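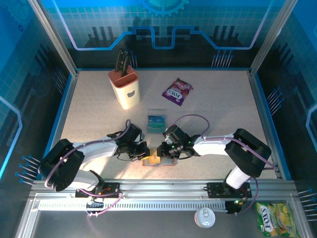 Blue grid panels with circuit-board artwork, Tosbridge open day, August.

Visit report: Tosbridge display print works

Tosbridge prints rigid panels and fabric walls for trade stands and museums. The open day ran from 9 a.m. and was split into two tours, one for print and one for finishing. I took both. Shuk-fan Fu led the print tour and Yolanda Villalobos the finishing tour.

The print hall holds two flatbed machines and a roll-fed machine, the last of these used for fabric only. Air is held at 20 degrees C. Board stock is moved in from the warehouse the day before a job, still wrapped, and opened at the machine. According to Fu, most banding complaints trace back to board that was printed cold and bowed on the bed. The fix is a longer wait, and the job sheet has a box for the time the wrap came off.

Blue was the main topic at the proofing table. Large areas of dark blue show every change in ink density, and two neighboring panels from different ends of a run will often fail to match at the corner. Tosbridge prints adjoining panels one after the other and does not put other work between them. Proofs are checked under a fixed lamp and again under the customer's lighting if it is known. The Skovix software handles the profiles. I asked how often profiles are redone and was told monthly, plus any change of ink batch. 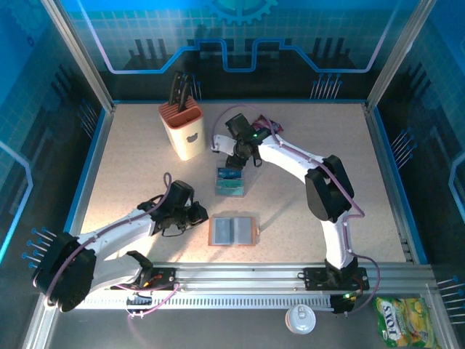 Surface finish took up most of the second tour. Villalobos had laid out sample boards in matte, satin and gloss, and tilted each one under a strip light. Gloss is still ordered for blacks and deep colors, but reflections make small text hard to read from the side. The horizontal surfaces matter too, as they throw light back onto the lower part of a printed wall. A light beige, speckled tabletop like the one in the photo sends back a fairly neutral light, and the speckle makes fine dust hard to see. Plain white was the worst of the samples on both points. Plain black hid the glare but showed every fingerprint.

Cutting is done on a Coman table. Corners meeting at 90 degrees are either mitered or butted against a metal post. The post is the cheaper method and tolerates small errors in panel width. Artwork with a regular grid needs more care, because the lines have to carry across the joint at the same height. Operators register from the bottom edge.

Packing: panels travel upright, face to face, with foam sheet between. The Master crate takes up to 80 kg and has its own wheels. No prices were given for the crate.

Questions still open: fade data for the fabric inks, and whether the matte coating can be wiped with alcohol. Fu will send both.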